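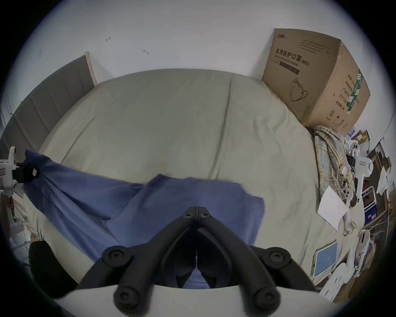 Wolfram Rothe
25/02/2023

Our residential care service, Flarnevia, intends to introduce automated handling for bed-making and clothing in March. I should be grateful for advice on how the duties of the 16 housekeeping staff ought to be described afterwards. The work is less uniform than the supplier's papers suggest: a large blue cloth may lie bunched at one end and flat at the other, on a bed that also holds a carton of N95 masks, a sheet of paper and a tablet. At present our job descriptions say only "make beds and tidy rooms". Is that wording still adequate?

Presel

It is not. We revised ours before the equipment arrived and listed separately who clears the bed, who starts the machine and who checks the result. Pay grades were settled at the same time – I would advise against leaving them until later. Staff were given 40 hours of training, all within paid time. Clearing personal belongings remained a task for a person, and should be recognised as skilled work, particularly where residents' papers are concerned.

Zilico

Ask the supplier, they normally have a template.

Vogler

The supplier's template covers safety only. Please consult the staff representatives before anything is signed. In our laundry the folding posts were merged without notice and two experienced colleagues left.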